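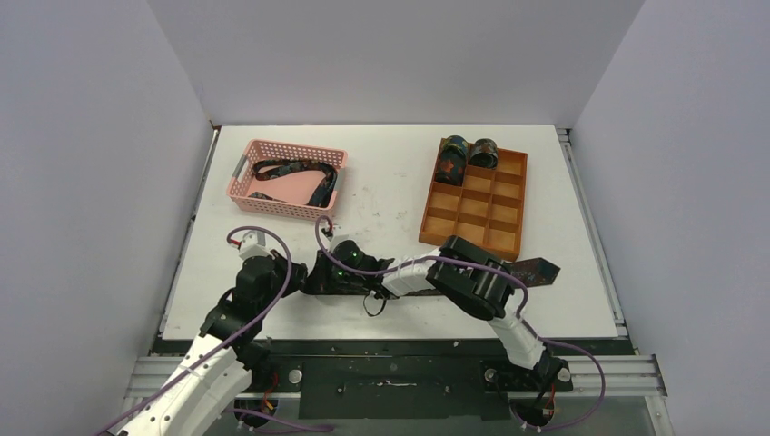

Three rolled, one still in the pink basket

Windimia Home Forum > Wardrobes and storage > Ties: roll or hang?

kkairys
I've kept my ties on a hanger inside the wardrobe door for years and they slide off whenever I open it. Last Thursday I got out an old wooden tray with square compartments and started rolling them instead. The dark patterned ones are first. Is one tie per square the right way to go, or do people double up?

hjalti_a
One per square. Fold it in half lengthways first so the two ends are near each other, then roll from the fold. Keep it slack. If you pull it tight you get a ridge in the lining.

Sokville80
I'd hang them. Rolling is fine for a suitcase but I wouldn't leave a silk tie coiled for months. My dad's went a funny shape at the narrow end.

hjalti_a
Mine have been rolled since I moved flat and they're fine. I think your dad's were rolled too tight, or put away straight after wearing. Leave them flat overnight first.

Sokville80
Could be. He did everything tight.

proltov
Do you start from the wide end or the narrow end? I start narrow, so the wide part is on the outside and you can see the pattern. With dark ties that matters. I have 7 navy ones and can't tell them apart at six in the morning.

kkairys
I've been starting narrow too. With these I can tell which is which from the top, as one has an orange-red leaf or star on it and another has green and blue in it. Haven't tried folding first, will do that with the next one.

Vigfusdottir_M
If the tray is going in a drawer, measure the height before you do the lot. I filled one with 15 ties and the drawer wouldn't shut.

kkairys
Good point. Drawer is 80 mm inside. Will measure the tray tonight.

Sokville80
Still say hang the silk ones. Get a rail with a rubber strip and they won't slide.

proltov
Knitted ones should be rolled though, they stretch on a hanger.

Sokville80
Agreed on knitted.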